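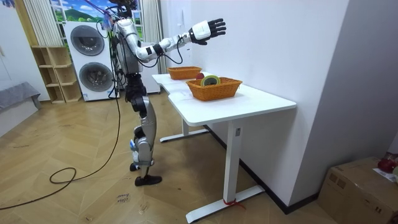 ## Fitting and setting up the rear parking sensors

By now you should have everything out of the box and the Brelell control unit sitting somewhere safe with its bracket attached. This section takes you through putting the four sensors into the rear bumper, running the cable forward and teaching the system where the back of your car is. It's a pleasant enough job for a dry afternoon, and most of the time goes on measuring and checking, so please don't feel you have to hurry it.

If you bought the Talavera kit (the one for vans and estate cars), the steps are the same, but your cable is longer and you'll have a second pack of clips.

> **Caution:** Take the key out of the ignition and disconnect the negative lead of the battery before you start. Leave it off until step 8 of "Running the cable". Some cars ask for a radio code when the battery goes back on, so have yours written down.

### Before you drill

1. Wash the bumper and let it dry. Masking tape won't stick to road dirt, and you'll be relying on the tape for your marks.
2. Run a strip of masking tape across the full width of the bumper at the height you have chosen. The height chart inside the back cover gives the range for your type of car.
3. Mark the centre of the bumper on the tape, then mark the two inner sensors at equal distances either side of it, and the two outer ones just before the bumper begins to curve away.
4. Feel behind the bumper at each mark. There is often a metal beam, a bracket or a foam block back there, and you want clear space behind every hole. If you meet something solid, move that mark and its partner on the other side by the same amount.
5. Stand well back and look at your marks from a few paces away. A line that seems level when you are crouching beside it can look quite drunk from across the drive!

**Note:** Tow bars need a little thought. A fixed tow ball that sits in view of the inner sensors will be picked up as an obstacle every time you reverse. You can tell the system to ignore it later (see "Teaching the system"), but it helps to keep the inner pair a bit higher if your bumper gives you the room.

### Fitting the sensors

1. Drill a small pilot hole at each mark, then open it out with the cutter supplied. Let the cutter do the work and keep the drill on a slow speed, particularly on older bumpers, which can be brittle on a cold day.
2. Clean up the edge of each hole with fine sandpaper. Touch in any bare edge with paint now if you want to, and give it time to dry.
3. Push the cable of the first sensor through its hole. Turn the sensor until the small arrow on its back points straight up, then press it home with your thumbs until the rim sits flat.
4. Do the same for the other three.
5. Look along the bumper from one side. Each face should point straight back or very slightly upwards, never down.

> **Caution:** Never tap a sensor in with a hammer or mallet. The face is thin, and a crack too fine to see will let water in. If one won't go in by hand, take it out and sand the hole a little more.

The sensors may be painted to match your car. Use two thin coats and no filler primer – a thick layer of paint shortens the range and makes the readings jumpy.

### Running the cable

1. Plug each sensor into the socket with the matching letter on the loom. A is the left-hand outer sensor, as you stand behind the car looking forward, and D is the right-hand outer one.
2. Gather the loom behind the bumper and clip it well away from the exhaust.
3. Bring the loom into the boot through an existing rubber grommet. Make a small slit in the grommet and seal round the cable afterwards.
4. Stick the control unit to a clean, flat panel behind the boot trim, where luggage can't knock it.
5. Plug the loom into the control unit. It only goes in one way round.
6. Connect the red wire to the live side of the reversing lamp and the black wire to a sound earth point.
7. Run the display lead forward beneath the sill trim and plug it into the Celell display.
8. Reconnect the battery, put the handbrake on, turn the ignition on without starting the engine, and select reverse. The display should light up and give a single beep.

If you hear 3 beeps, one of the sensors isn't answering. The display shows its letter, and nine times out of ten it's a plug that hasn't quite clicked in.

### Teaching the system

You will need an open bit of level ground with nothing behind the car.

1. With reverse selected, hold the button on the side of the display until the light turns amber.
2. Let go and wait. The system takes roughly 8 seconds to learn anything fixed to the car, such as a tow ball or a spare wheel.
3. When the light turns green, you're done with this part.

**Note:** If you take off a cycle rack or change your tow bar, please repeat these steps. Owners of the Brevetti folding rack should teach the system with the rack folded up, and switch the sensors off when it is down.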